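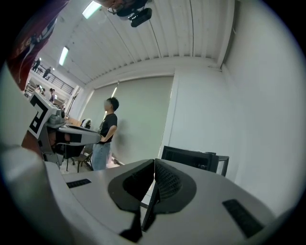 November, bench notes, paper repair

Started 9:40. Humidity in the workroom low again, so I filled both trays by the radiator before touching anything.

Job in hand is the Rallummont parish register, the volume that opens in 1821. Text block came off the old boards last week and has been under light weight since. Took the weight off this morning. The first gathering has relaxed well. The second still has a ridge along the fold where somebody used a thick animal glue, and the ridge will have to come off before any tissue goes on.

Glue removal. Tried plain damp blotter first, ten minutes, on the inside fold of the second gathering. Softened the top layer only. Then methyl cellulose poultice, thicker than last time, spread with the bone folder and covered with polyester film. Twenty-five minutes was enough. Glue lifted with the blunt spatula in long brown strips. At forty minutes, on the next fold, the poultice had started to creep into the margin, so stop at twenty-five and repeat if needed. Two short rounds beat one long one with this paper.

Ink test before the poultice: one drop of water on a full stop, blotted after thirty seconds. No transfer. Same on a capital near the gutter. No transfer. Red ruling in the burials section is another matter, it bled pink onto the blotter straight away. Keep all water off the burials pages. I've put a slip in at the start of that section saying so. Please leave it in.

Paste. Made wheat starch paste in the small pan, one part to five, cooked until it went glassy, then rested and sieved twice. The Vurnia starch makes a smoother paste than the last lot we had but it thins out faster when let down. I let it down to thin cream and it was too wet, the tissue floated and the edges cockled. Second batch I stopped a bit short of that, and it was much better. Yichen uses it stiffer still and says the drying time is half. Worth trying on the plain leaves.

Tissue. Compared two on a scrap from the back endpaper:

Rerkura, the thinner one. Nearly vanishes over print, good for leaves with text right up to the fold. Tears if you lift it wet by a corner. Needs the film underneath as a carrier.

Duan, the heavier one. Shows as a faint haze over the ink, but holds a fold properly. Better for the guards.

Decision: Duan for guarding the folds, Rerkura for tears that run into the writing. Water-cut the strips with the ruling brush and a steel rule, pull apart along the wet line so the edges feather. Cut enough for two gatherings before lunch. They're in the flat folder marked FOLDS, long fibers running the length of the strip.

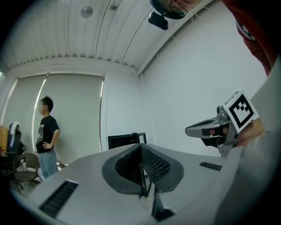 Guarded the first gathering after lunch. Outer folio first, then inward. Each one: paste the strip on glass, lay it on the fold from the outside, tamp with the stiff brush through spunbond, blotter, board, small weight. Changed blotters at ten minutes and again at thirty. On the third folio I set the strip slightly off center and only saw it when the blotter came off. Lifted it while it was still damp and laid it again. There's a small skinned patch on the fold as a result, not on the writing.

Swelling at the spine is the thing to watch. After one gathering the guards add a little, and there are 19 gatherings, so I checked the thickness at the fold against the fore edge with the calipers. Acceptable for now. If it builds up by the fifth I'll pare the strips narrower and stop guarding the sound folds altogether.

Old sewing: kept the thread fragments in an envelope with the station positions drawn on the front. Four stations plus kettles. The holes are good except at the tail, where the paper has torn through in the first two gatherings. Fill those before sewing.

To do next:
Glue off third and fourth gatherings, poultice, twenty-five minutes.
Stiffer paste on two plain leaves, compare drying.
Infill tail holes, toned tissue. Current toning is too yellow, needs a touch of umber.
Order blotter, the thick kind. We're down to the last packet.
Ask Yichen Zhong whether the 400 gsm board is meant for this job or for the map folders.

Paste is in the fridge, covered, good for three days. Brushes washed and hung. Everything back under weight at 4:50.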